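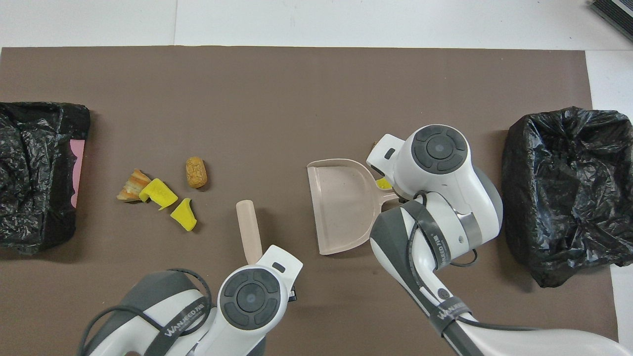
OK, small kitchen thread, because I've finally fixed my crumb problem and I'm way too happy about it!

For years I wiped the table with my hand and half of it went on the floor. Crusts, bits of old sponge, the dog's biscuits, everything. Then I got a dustpan and brush that live in the kitchen and ONLY do tabletops. Game changer.

Trick one: put down a mat first. A big plain one. Crumbs don't skate around on it the way they do on a bare white table, and you can shake it out at the back door after.

Trick two: line your bin before you start, and fold the bag well over the rim – all the way down the sides. I used to skip this and then fish the bag out from under the potato peels. Never again.

Trick three: big stuff first. Bread and sponges go in the pan, then you go back with the brush for the little bits. Short strokes, pan tilted, edge flat on the mat.

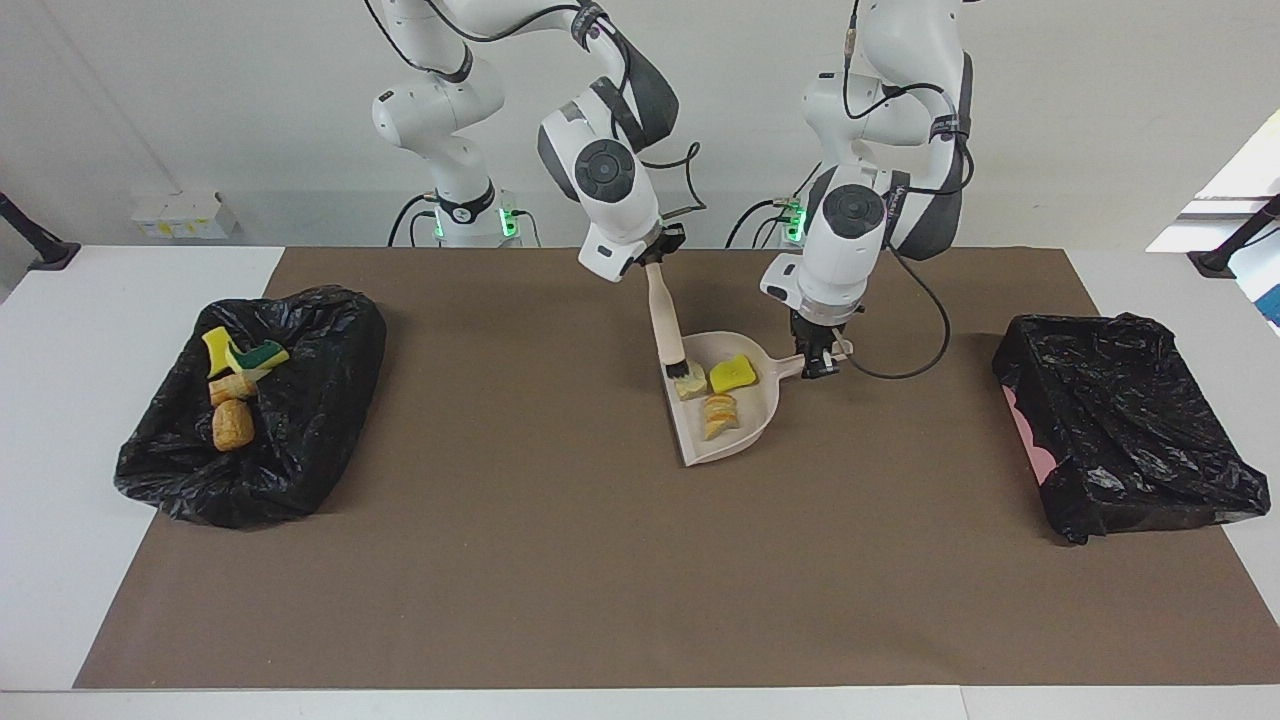

Toshiko Onishi wants to know if old sponges can go in with the bread. Mine all go in the trash together, but if you compost, keep the bread apart!

Whole table takes me 3 minutes now. I did it twice before breakfast – it's that satisfying. Next up, the drawer under the toaster. Wish me luck!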